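Demonstration collection (robot learning)

Demonstration collection is the gathering of recorded examples from which a robot control system learns a task. A person moves the robot through the task, usually by remote control, while the joint positions and camera images are stored together. One complete run is called an episode. A set of episodes covering the same task is called a task set.

Equipment

Much collection work is done in small tabletop cells. The Jinora cell, used at the Brundeck workshop, holds two arms bolted to an aluminum rail along the near edge. Each arm ends in a parallel-jaw gripper with a small camera on it, and another camera views the whole floor. The walls and floor can carry printed or tiled patterns, which are changed between task sets so that the learned system does not depend on one background.

Soft objects

Clothing, towels and stuffed toys are harder to handle than rigid parts. They change shape when pressed, and their outline differs from one episode to the next. Two arms are often used together, one on each side of the object. Low contrast adds to the difficulty, as with pale fur on a light marble-patterned floor, where a striped garment may be the easiest part of a toy to pick out.
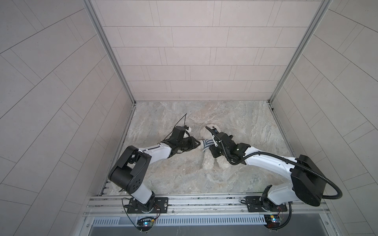

Recording procedure

The operator places the object, returns both arms to the start position and begins recording. An episode in the Brundeck toy set may last up to 44 seconds. The object is turned or shifted before the next run. Operators change places after 72 episodes. Failed grasps are kept if the operator recovers and finishes the task; other failures are marked and stored separately.

Review and labeling

Recordings are checked in a program called Rai, which plays the camera views side by side. Reviewers trim idle time at the start and end and add a short text label naming the task. The Jana collection, built this way, contains more than 780 episodes in eight task sets. Episodes with missing camera images are left out.

See also

Imitation learning
Teleoperation
Bimanual manipulation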